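3. Data collection in the student project

3.1 Setting and aims

The work reported in this section was carried out within a two-term student project on the manipulation of deformable objects. The project ran as a practical course alongside the lectures on robot learning, and was supervised by Solange Vasconcelos and Sabine Kuhlmann. Students worked in pairs. Each pair was responsible for one domestic task, from the written task definition to the evaluation of the trained policy. The task treated here is the handling of a single knitted garment on a bed, referred to below by its project name, Filora.

Earlier groups had used teleoperation of a fixed arm on a laboratory bench (the Kenis dataset). Teleoperation gave clean joint trajectories, but the student operators found it slow, and the bench did not resemble the places in which clothes are normally handled. For Filora the arm was therefore left out of the collection stage altogether. Demonstrations were given with hand-held parallel grippers, and the policy was trained on end-effector motion alone, with the kinematics of a particular arm entering only at deployment. The approach is well known from other work and we make no claim of novelty for it. What we examine is how far a course with limited time can get with it, and which parts of the procedure cause the most loss of data.

3.2 Task definition

A demonstration starts with the garment lying unfolded on the bed, in whatever state the previous demonstration left it after a reset. The operator must grasp the fabric, lift it clear of the surface at the grasp point, and bring the two halves together. The task ends when both grippers have released the fabric and have been withdrawn. Regrasping is allowed without limit. Smoothing with the back of the fingers is also allowed, although the students were asked to use it sparingly in the first set of demonstrations, as contact without a grasp is poorly represented by the gripper-width signal.

Three phases are distinguished in the annotation: approach, pinch and transfer. The pinch phase begins when the fingers start to close and ends when the commanded width no longer changes. With knitted fabric this boundary is harder to place than with woven fabric, because the material continues to compress between the pads after first contact. The annotation guide was revised once on this point, and the demonstrations labelled before the revision were labelled again.

The pinch phase is shown in Figure 1. The fingers have closed on a twisted strand of the blue knit, raising it slightly from the cloth underneath. A grasp of this type takes up several layers or a single layer depending on the approach angle, and the two cases cannot be told apart reliably from the width signal. They were given the same label.

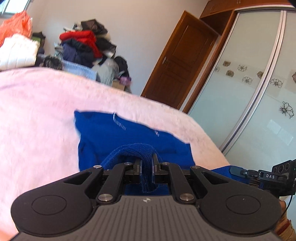

Page last modified: December 2025

Figure 1. Pinch grasp on a knitted garment, seen from the camera of the hand-held gripper.

3.3 Choice of room and background

The course rules left the choice of room to each pair, subject to the owner's written consent. The Filora pair used a bedroom and did not clear it beforehand. Clothes, bags and bedding remained piled between the far side of the bed and the wall. This was agreed with the supervisors before collection began. A policy which fails when a second garment is visible in the background is of little use in a home, and it was considered better to meet the problem during training than at deployment.

The bed covering was treated as a controlled variable. Part of the collection was made on a fluffy pink blanket and part on a soft fitted sheet. The two surfaces differ in ways that matter to the task. On the blanket, the pile offers the lower finger something to sink into, so that the operator can slide under the garment edge with little precision. It also means that the blanket itself is easily caught together with the garment. On the sheet the garment edge is better defined in the image, but the fingers must be brought in at a flatter angle. The students reported that the sheet required more attempts per grasp. We did not record the number of attempts separately and cannot confirm this.

Lighting was not controlled. The room has a window, and demonstrations were given with daylight only. Exposure was left on automatic. In a small share of the episodes the image darkens when the camera turns towards the bright panes, and the garment loses much of its surface texture for several frames. Such episodes were kept.

3.4 Procedure

Each session began with a calibration of the opening width, in which both grippers were fully opened and fully closed on nothing, then closed on a spacer. The operator then held the grippers still over the bed until the pose estimate had settled. Sessions in which the pose estimate drifted during this step were restarted.

The target was 900 demonstrations on each of the two surfaces, giving a balanced set. After removal of episodes with lost tracking, dropped frames or an incomplete fold, 1,652 demonstrations remained in total. Loss of tracking was the most common cause of rejection. It occurred mainly in the transfer phase, when one gripper crossed in front of the camera of the other and the view was taken up by the device and the raised fabric.

A further 200 demonstrations were set aside before training as a held-out set. They were drawn by session and not by episode, so that no session contributed to both sets. An earlier split drawn by episode had given validation errors which were far too low, as neighbouring episodes within a session share the same lighting and nearly the same arrangement of the background.

Resets were done by hand. The operator put the grippers down, shook the garment out and let it fall onto the bed. A more regular reset, in which the garment was laid flat with the sleeves aligned, was tried in a pilot session and abandoned. It gave attractive demonstrations and a policy that failed on any other starting state.

3.5 Two-handed approach

Most of the folding motion depends on the position of the grippers relative to each other, and less on their position in the room. Both grippers were tracked in a common frame for this purpose, using the method of the Serkel project from the previous year with minor changes to the time synchronisation. The clocks of the two devices were aligned at the start of every session and checked again at its end.

During the approach it is usual for each gripper to see the other for at least part of the motion. Figure 2 gives such a case. The nearer gripper is held wide open, one finger over the garment and the other over the bare sheet, while the second reaches in from the left above the fabric. The operator's hand is also in view. Hands and sleeves were neither masked nor painted out. A comparison with masked images was planned, but the segmentation of dark grips against dark clothing was too unreliable for the result to be informative.

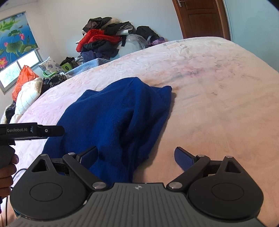 Figure 2. Approach with two hand-held grippers; garment on the fitted sheet.

A known weakness of the wide-open posture is that the two fingers lie over surfaces of quite different appearance. In early training runs the policy tended to centre the opening on the visible edge of the garment and then close at once, before the lower finger had reached the sheet. The grasp slipped off the edge in consequence. Lengthening the observation history to 2 frames reduced this behaviour. A longer history gave no further gain and made the policy slower to react after a failed pinch.

3.6 Quality checks by the students

Each session was reviewed on the following working day by the partner who had not operated the grippers. The reviewer watched the episodes at double speed and noted any in which the fold was incomplete, the garment left the image for an extended period, or the blanket or sheet was lifted together with the garment. Episodes in the last group were marked but kept. They were later used as negative examples for the grasp classifier described in Section 4.

Agreement between the partners was checked on a subset by exchanging roles. Disagreements were almost entirely confined to the question of when a fold counts as complete. The criterion taken over from the Görtz protocol requires the edges to meet along their full length, which a thick knitted garment seldom allows. It was replaced by a criterion on the outline of the folded garment, judged from the last frame after both grippers had been withdrawn, and all sessions recorded up to that point were reviewed again under the new wording.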